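Can a robot make my lunch yet?
07/11/2020

My brother-in-law Brodie asked me this over dinner, mostly to get out of the dishes, and I've been chewing on it ever since. 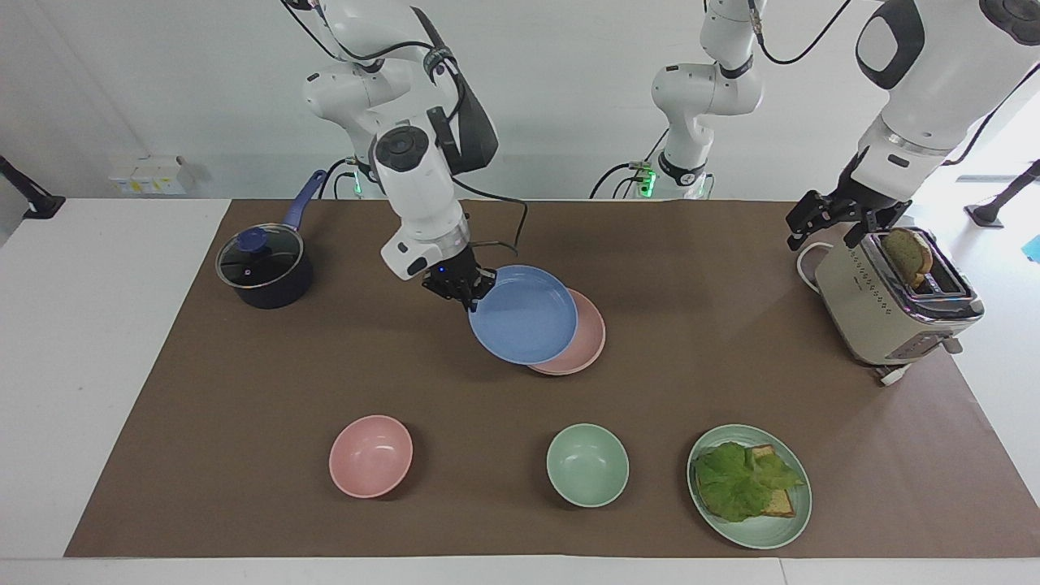 Plates are harder than they look

Think about how you pick up a plate. You sort of scoop a finger under the edge, your thumb comes down on top, and off it goes. A two-fingered gripper has to pinch the rim and hang on, and then the whole weight of the plate wants to swing down from that one spot. See the tilt on that light blue one? On an empty plate that's fine. Put a sandwich on it and you'd better have a dog.

And that's with the pink plate sitting right underneath! My cupboard has 14 plates in one wobbly stack, and even I bring up two at a time by mistake.

So what about the toast?

I'd have guessed the toaster was the easy bit. It's already a machine, it has one lever, it even pops the bread up for you. But then something has to grab a slice that's standing up in the slot without crushing it or raking crumbs everywhere, and toast is never the same twice (mine is either pale or charcoal). Lettuce is worse. I can't think of a floppier, more annoying thing to ask a pair of stiff black fingers to pick up.

My friend Clem fixes packing machines at Himow, and she laughed when I brought it up. On her line every box is the same size and turns up in the same place, so the arms there are brilliant. Move one box a couple of inches and somebody has to walk over and sort it out. Now picture my kitchen counter on a school morning.

Would I want one anyway?

Oh, absolutely. I'd give up the counter space tomorrow if it would do bowls and plates while I found everyone's shoes. I don't even mind slow. If it took 3 hours to clear up after dinner I'd just go to bed and let it get on with it.

For now, though, Brodie is on dishes Sunday. I've told him twice.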